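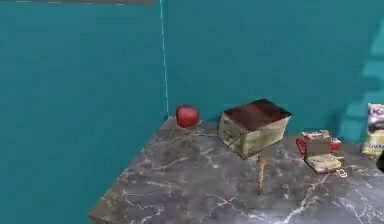
Greltberg, le 3 avril 2023 – Le club de robotique du lycée Tindell a le plaisir d'annoncer sa participation au concours Nakpan, dont l'épreuve de simulation se tiendra en avril à Fevham. Depuis la rentrée, nos 8 élèves passent leurs mercredis, et souvent un peu plus, à préparer un robot virtuel aux gestes de la maison : saisir un pain sur une table, ranger un paquet, ouvrir une porte.

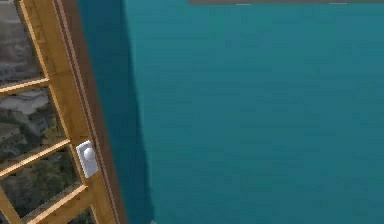 L'équipe a déjà lancé 786 essais et compte bien arriver à 3000 avant l'épreuve – avec l'aide précieuse des familles, qui ont réuni 700 euros pour le voyage. Qu'elles en soient très chaleureusement remerciées ! Contact presse : secrétariat du lycée.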